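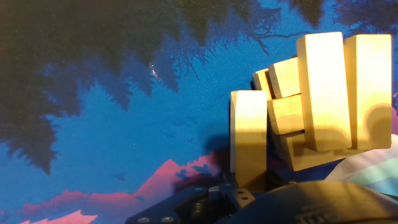 Wrist view, block pile against the night-sky backdrop. Gripper bracket at lower left, housing at lower right.

18 February 2022
Nira cell, wrist camera and gripper bracket

Very pleased with today! The remounted wrist camera on Nira is finally giving us a view I'd be happy to work from all week. Grain shows on the blocks, the faces towards the lamp are bright, and the two tall ones stand out nicely from the blue behind them. The pink mountains make a handy landmark too, low on the left, when I'm checking whether the camera has crept.

What I did, in order:

Arm parked, power off at the Prukevov box, air off. Took the camera off its plate and wiped the lens with the dry cloth (the wet wipes leave a bloom, please keep them off it).

Took out the bracket screws one at a time, cleaned the threads, new threadlock, back in by hand and then nipped up evenly. One of them had been turning freely under the driver, so that's our wandering picture explained, I think.

Rerouted the camera lead through the second clip. It had been rubbing at the elbow. Sleeve put over the worn bit for now — new lead is on the Bokine order.

Ran the open and close test, 30 cycles without a block, then 47 with. No faults logged on either. Counter stood at 1,280 when I finished, so next grease is still a way off.

Exposure: set by hand at 723 in the Ko panel and locked. On auto it kept hunting whenever the arm swung past the lamp, and the wood went nearly white. The shadows on the tall blocks are still fairly heavy. I'd like to try the lamp a hand's width further left, but only after the camera has settled, otherwise we won't know which change did what.

Still to do:
Recheck bracket screws on Monday before the first run
Save the Ko settings to the shared folder, old file dates from October
Fit the new lead when it comes
Paint a witness mark across the bracket and plate

If the picture shifts over the weekend, leave the screws alone and write down which way it went. I want to see it first.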